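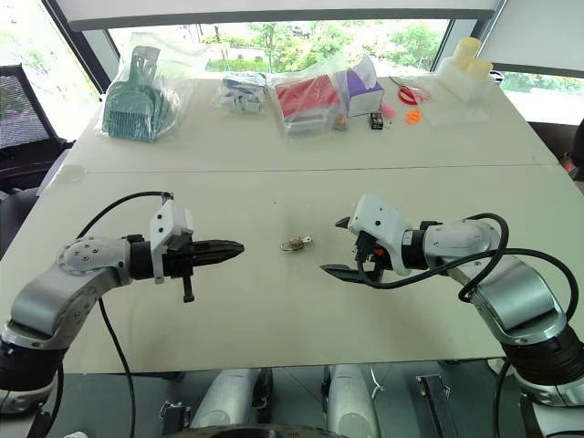 Padlock work at the two-arm table, Flekden workshop.

About Trallolholm

Trallolholm helps small manufacturers, repair shops and training colleges plan and buy automation equipment. We do not sell robots and we take no commission from the companies that do. Clients pay us a fixed fee, agreed before we start, and at the end they have a written specification, a budget and a schedule they can take to any supplier.

The company was set up by Seidu Sulemana and Delali Dogbe. Seidu had spent years in purchasing for a hardware distributor. Delali came from machine maintenance and had seen a good deal of equipment bought on the strength of a sales demonstration and then left under a cover. They opened with one desk in Flekden and a single client. There are now 12 of us.

What we do

Most projects start with a visit. We look at the task, the space, the power supply and the people who will use the equipment every day. Then we write down what the machine has to handle, in plain terms: the size of the smallest part, the weight of the largest, how the parts arrive and where they go next.

Small parts get extra attention in our budgets. A gripper that is fine with boxes and bags may be the wrong choice for a lock or a key, and changing fingers after delivery costs more than choosing them at the start.

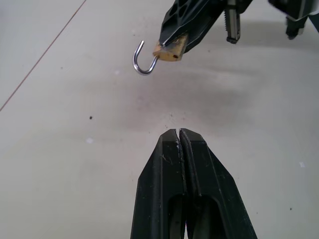
We also cost the items that tend to be missing from a first quote. These include spare fingers and pads, cables, the table itself, blinds or lighting, operator training and the hours needed to set up each new task. Our standard budget sheet covers 8 years of ownership and shows each year separately. Roland Cheetham keeps the sheet up to date and will go through it line by line with your finance office if they ask.

Planning at the table

Clients can come to Flekden and try their own parts before they commit to anything. Bring a bag of whatever you handle. A session normally takes a morning, starting at 9:30, and you leave with notes on what to put in the specification. Razia Swati runs the sessions and writes the notes. 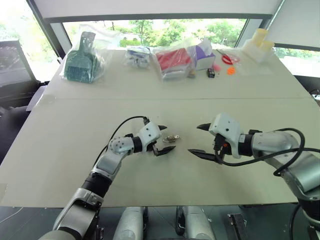 Two arms, one small part, and household items along the back of the table.

Our planning software, Louro, came out of these sessions. It holds the part list, supplier quotes and delivery dates for a project in one file. Clients keep their copy when the work is finished.

Who we work with

Our longest-running client is Flulico, which makes fittings for doors and cabinets. We planned their first arm, then a second cell 2 years later, and we review their spares budget every November. Other clients include vocational schools, where the equipment has to suit several courses and the money often has to be spent within one school year.

Contact

Mohammed-Awal Wumbei answers new inquiries. Call the office and ask for extension 2932, or stop by the front desk in Flekden before 4 p.m. It helps to have your floor measurements and a rough spending limit on hand, but we can begin without them.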